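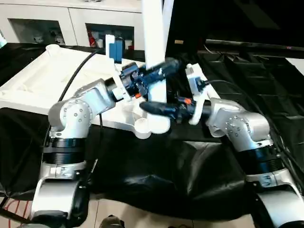 Workshop > Notebook > Tableware and packing

Reading time: 2 min

Saturday, a little after 2 in the afternoon

Started late because the bench needed sorting out first, and I am glad I took the time over it, even if it ate most of the morning. The Rasstead carton had been sitting under the window since March with its tape half up, and I finally went through it. There were 217 forks by the packing slip, and the slip is all I'm going on, as I didn't feel like counting plastic forks on a weekend. They are the plain white kind. I still think they're a nicer fork than the Turnoris ones, which feel thin in the neck when you press down on anything firmer than cake, but I know opinions differ on that and I don't want to start it up again in these pages.

Big white tray stays on the bench for now. I did think about moving it to the shelf, then remembered how long it took us to agree on where it should go, and left it well alone. If you need to wipe it down, go along the channels with a soft brush before the cloth, otherwise the crumbs just get pushed up against the rims and you'll be at it until supper (ask me how I know!).
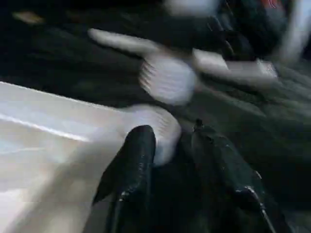
Color is the thing I keep coming back to with this batch. I wrote a note about it last time and then lost the page, so I'm putting it down again properly. White cutlery over a white or cream surface is hard on the eyes after an hour, especially a glossy one that throws the light back at you in streaks. With two forks up close, the handle of one and the tines of the other, you lose track of where the plastic ends and the surface behind it begins. I'd like to try a dark mat. There's a roll of green felt in the Jacobs cupboard that would probably do, if it hasn't been promised to anyone, and a piece the size of a placemat would be plenty for a first go.

The other thing is how we store them. Forks all facing the same way take up far less room than forks tipped in anyhow, and they don't hook into each other by the tines, so I'd rather we spent the extra few minutes at the start. I set up 3 boxes, one for forks, one for spoons when they come, and one for anything bent.

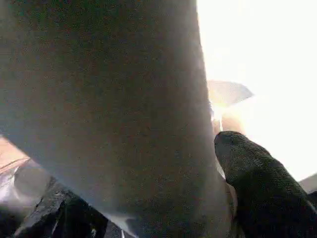 The bent box is meant to be used, so please don't be shy about it. A fork with a twist in the handle won't lie flat with the others and it lifts the whole stack.

Still to do: order from Daltier (their smallest pack is around 200, fine by me), cut the felt, write new labels for the boxes in a pen that doesn't rub off. Kettle needs descaling too.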